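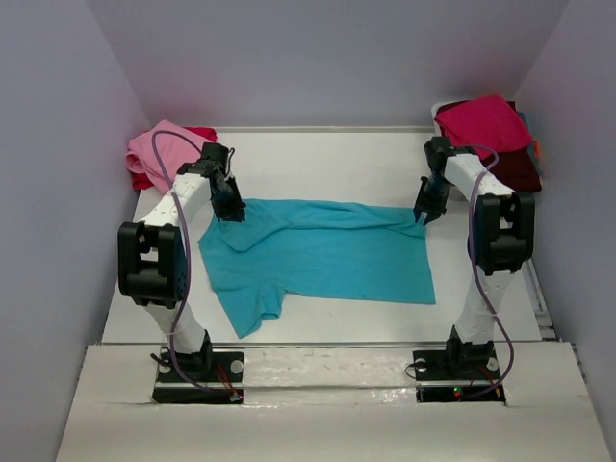 ## The Putley everyday tee: forty bucks for a T-shirt?

I don't like paying $40 for a T-shirt. I've said it in these reviews before and I'll say it again now, having paid it. My usual tees come in a bag from the supermarket and last until the neck goes, and I've never felt my life was worse for it.

But the Putley gets recommended a lot, and when I last looked there were 526 customer ratings on the shop page, nearly all of them glowing. That many happy people makes me suspicious. A good share of them had clearly written theirs the day the parcel turned up ("so soft!!"). Any shirt is soft the day it turns up. I wanted to know what it was like once it had been through the wash with everyone else's jeans.

So I bought 2 in December, one in the turquoise-blue and one in charcoal, and wore them in turn. The turquoise is the one I've got opinions about. Charcoal hides everything.

### The colour

It's a strong colour, brighter on me than I expected from the shop page, and I'd call it a weekend shirt. After a month of cold washes and line drying in the shade I can't pick any fading. I also can't promise you there isn't any, as I didn't put one away in a drawer to compare.

### Lying flat

The claim on the swing tag is "folds flat, stays flat". No it doesn't. Spread it out on a white tabletop and you'll see how it really behaves: the hem sits nice and straight and the top edge is a mess of wrinkles, with a fold running off from the shoulder. Mine does that every time. You can smooth it with your hand and get most of the way there, but the collar end always wants another go. If you iron your T-shirts (who are you people?) it won't bother you. If you bought this because you don't want to iron, you've bought a T-shirt like any other T-shirt.

It does fold tidily in the other direction. Sleeves in, hem up to the collar, done. It takes up less room in a bag than my supermarket ones, which are baggier through the body.

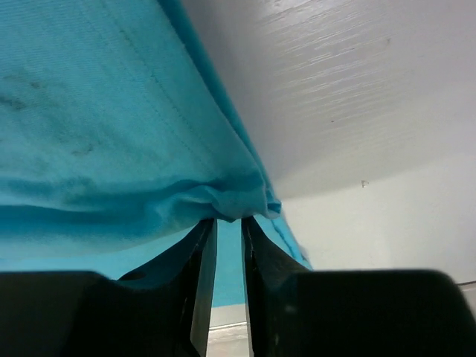
**Aníbal Flores** | Zomidcombe | January 10, 2026

### Fabric and stitching

Up close there's a faint diagonal texture to the cloth. I like it. It gives the thing a bit of body and it doesn't cling when it's humid. The stitching is one plain line and it runs true, with no loose ends on either of mine. I tugged the seams fairly hard at the start and again last week and nothing has moved.

Bunch a bit up in one spot and you get soft ripples spreading out from it. Good drape, if that's your thing. Creases from the washing basket drop out if you hang it up straight away. Leave it in the basket overnight and they don't.

### Stains

Now the real complaint. This colour shows everything. Greyish smudges and darker blotches stand out on it from across a room, and they're stubborn. I went at them with Nullosance, the spray that came free with my order, following the label to the letter — spray, wait, rub, wash. After the first go there was a slight improvement. After the second I couldn't tell any difference from the first. I then tried a bar of ordinary laundry soap, which did about as well and costs less.

My neighbour Tolera Wako has the same shirt and reckons hers comes up clean with a soak overnight in a bucket. Could be. I'd want to see what was on it to begin with. She's a tidier eater than I am.

### Fit

Sizing is honest enough. I'm a medium in most things and the medium fits. Length is good and hasn't crept up. The neck sits close and so far hasn't gone wavy, although a month is too early to give anyone a medal for that. I'll add a note down the bottom in 6 months if it goes.

### Compared with the Henao

The Henao is the other one people mention. It's thinner, cheaper when it's on sale, and my old one developed a hole under the arm before its first birthday. I'd still wear it over the Putley in real heat. For the rest of the year the Putley is the better shirt, and I say that through my teeth.

### Would I buy it again?

The charcoal, on special, yes. At full price I'd have to need one. The turquoise, only if you never cook, garden or touch a bike chain. And skip the spray unless they're still chucking it in for nothing.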